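NOTA DE PRENSA

Marikar pone en marcha un nuevo registro de turnos y horas extra para el personal de sus líneas de cercanías

Killosness, Jul 24, 2024 - La empresa Marikar, que explota las líneas de tren y autobús de cercanías de Killosness, comunica que a partir de diciembre todo su personal de operación usará un nuevo sistema de registro de turnos, descansos y horas extraordinarias. El sistema se llama Driveo y sustituye las hojas de papel que se firman hasta ahora en cada depósito.

La medida afecta a 369 trabajadores: conductores, personal de estación, equipos de vía y personal de los talleres. El personal de oficina queda por el momento fuera del sistema, porque ya dispone de un control de horario propio.

La decisión ha sido tomada después de una revisión interna de las nóminas del año pasado. En esta revisión se encontraron 400 partes de trabajo con errores, la mayoría de poca importancia. En muchos casos faltaba la firma del jefe de turno, y en otros la hora de salida estaba escrita dos veces con cifras distintas. La empresa quiere dejar claro que la revisión no ha abierto ningún expediente disciplinario y que los importes pagados de menos se abonarán con la nómina de septiembre.

"Un conductor que hace una hora más por una avería tiene derecho a cobrarla sin discutir tres semanas con la administración", declara Dilani Patwary, directora de operaciones de Marikar. "Y el viajero tiene derecho a saber que la persona que conduce ha descansado lo que marca el convenio. Las dos cosas dependen de que las horas estén bien apuntadas."

Con Driveo, cada trabajador registra el inicio y el final del turno en un terminal de su depósito, con su tarjeta de empleado. Las horas extraordinarias deben ser aprobadas por el jefe de turno en un plazo de 4 días. Si el plazo termina sin respuesta, la solicitud pasa de forma automática a la dirección de operaciones. El trabajador puede consultar en todo momento sus propios datos, pero no los de sus compañeros.

El sistema avisa también cuando entre dos turnos hay menos de 10 horas de descanso. En este caso el turno no puede ser asignado, salvo en situaciones de emergencia que deben justificarse por escrito. El terminal no registra la posición del trabajador durante la jornada - este punto fue una petición expresa de la representación del personal.

El depósito de Golliva será el primero en utilizar el nuevo registro, en un periodo de prueba que comienza en septiembre. Durante la prueba se mantendrán las hojas de papel en paralelo, y en caso de diferencia entre los dos registros valdrá el dato más favorable para el trabajador. 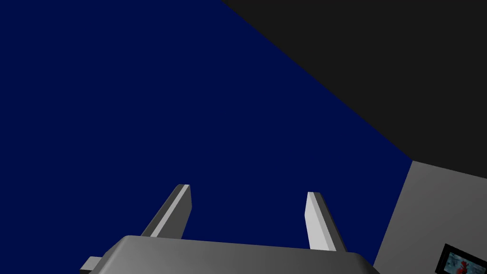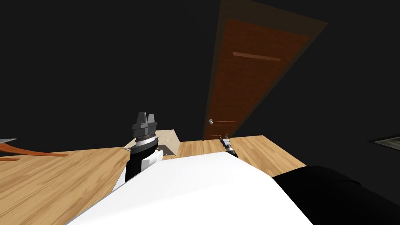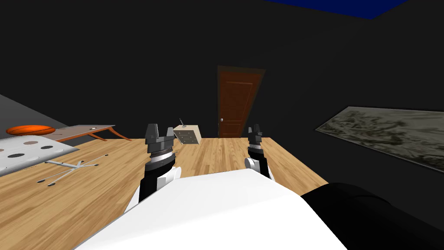
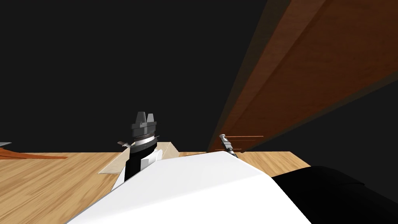 Ashraful Paul, representante del personal de conducción, valora el acuerdo con prudencia. "Hemos pedido este cambio desde hace mucho tiempo, pero vamos a mirar con atención los meses de prueba", señala. "Si el terminal falla a las cinco de la mañana, el conductor no puede perder su hora de trabajo por eso." La empresa se ha comprometido a tener en cada depósito un libro de incidencias para estas situaciones.

La formación se hará dentro del horario laboral y será pagada como tiempo de trabajo. Las frecuencias y los horarios de las líneas no cambian por esta medida.

Contacto para medios: Oficina de comunicación de Marikar, Killosness.

Noticias relacionadas
- Obras nocturnas en la vía entre Killosness y Golliva
- Marikar abre el plazo para nuevos conductores de autobús
- Cambios en el abono mensual para estudiantes
- Resultados de la encuesta anual a los viajeros

Este sitio utiliza cookies propias y de terceros para mejorar su experiencia de navegación. Si continúa navegando, acepta su uso. Aceptar | Configurar | Más información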